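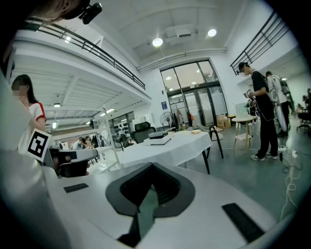

2.3 Follow-up of infants with a positive screen for MCAD deficiency

Medium-chain acyl-CoA dehydrogenase (MCAD) deficiency is an inherited disorder of fatty acid oxidation caused by changes in both copies of the ACADM gene. Affected infants usually look well at birth but can become seriously ill during a long fast or a common infection. Newborn screening looks for a raised level of octanoylcarnitine (C8) in a dried blood spot.

We reviewed the follow-up records of infants referred to the metabolic clinics at Domow and Ultham after a positive screen. The two clinics held 3,335 visit notes for these families, of which 1,959 contained a dated laboratory result and could be used in the analysis. Notes without a date were set aside, even when the result itself was clear. After duplicate referrals were merged, 293 infants remained.

Each infant was placed in one of three groups: confirmed MCAD deficiency, carrier, or unresolved. Confirmation required two disease-causing ACADM variants on opposite chromosomes, or a plasma acylcarnitine profile typical of the disorder together with low enzyme activity. Infants with one known variant and a normal repeat C8 were counted as carriers. The common c.985A>G variant was recorded separately, as some earlier reports give results for this variant only.

Two readers (Seidu Osei and Korkor Quartey) assigned the groups independently, without seeing the clinic's own diagnosis. They disagreed on 11 infants. Most of these had one known variant and a second of uncertain meaning, and all were discussed again with the enzyme results in hand. Where no agreement was reached the infant stayed in the unresolved group.

Feeding advice differed between the clinics. Ultham gave families a written limit on overnight fasting at the first visit, while Domow waited for the repeat C8 – a delay of several days in most cases. We therefore report admissions during the first year by clinic as well as by group. The distribution of C8 values at referral is given in Supplementary Figure 3.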